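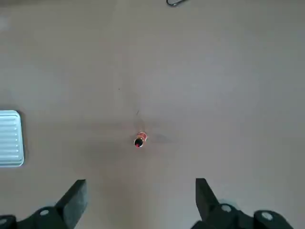

The gripper at Brondden's test cell, fingers open, with a small red and white cylinder standing on the table and a ribbed white tray at left.

Irdale shop says robot cell is back up, but the fix is mostly a checklist

08/12/2021

IRDALE – The robot cell at Brondden, the small-parts packer on the east side of town, is running again after a repair that took eight working days and, by the company's own account, came down to two finger pads and a camera setting.

The cell has one arm, one gripper and a table. Its job is to pick up small upright containers and set them in trays. Brondden bought it from the installer Drekilel, whose sales sheet promised it would need "minimal attention." It has had a good deal more than that. Shop records show 19 stoppages in September alone, most of them logged as "missed pick" with no further notes.

Stavros Georgiou, who looks after the cell, said the misses were small ones. The fingers would close a little to one side, nudge the container and sometimes tip it over. The arm would then carry nothing to the tray and stop.

"It always looked fine when you stood there and watched it," Georgiou said. "Then you'd go to lunch."

Drekilel first blamed the lighting over the table and asked Brondden to put up a shade. Brondden did. The misses went on. A second visit found that the pads on the gripper fingers had worn unevenly and that the camera at the wrist had not been set up again after an earlier bolt change. Neither point was on the maintenance sheet the shop had been given, which runs to a single page and mostly covers dusting.

The new routine is longer. Before each shift, Georgiou opens the fingers wide, brings the arm in low over the table and places one test container by hand. He checks the wrist view on a monitor, looks over the pad blocks and the bolt heads on both fingers, then lets the arm try the pick at slow speed. If it closes off center he stops and sets the camera again. The table gets wiped down too, as Drekilel now says that specks and scratches can confuse the software. That seems like something worth mentioning before the sale.

The pads are a wear part and will be changed every 2,299 cycles, a figure that comes from Drekilel. Asked how it was reached, the installer said it was based on "internal testing" and did not offer the results. Each pair costs $224. Brondden would not say how many pairs it expects to use in a year, or whether anyone had worked it out before the contract was signed.

Drekilel described the repair as complete and the cell as "fully optimized." It used the same words after the shade went up.

Sandhu, a rival installer that bid on the original job, said it had suggested a simple fixed guide to hold each container in place before the pick. Sandhu has an obvious interest in saying so, and its bid was higher. Still, a guide does not need a camera, and Brondden confirmed that the idea is now being looked at for a second table.

The company says the cell has not missed a pick since the new pads went on. It has also been running at reduced speed for that whole time – a detail that came up only when this paper asked about output. No date has been set for going back to full speed, and packing by hand will go on at the next bench until then.

Georgiou said he was happy enough with the pads. He was less sure about the camera, and has asked Drekilel for the setup steps in writing. They had not arrived when he was interviewed.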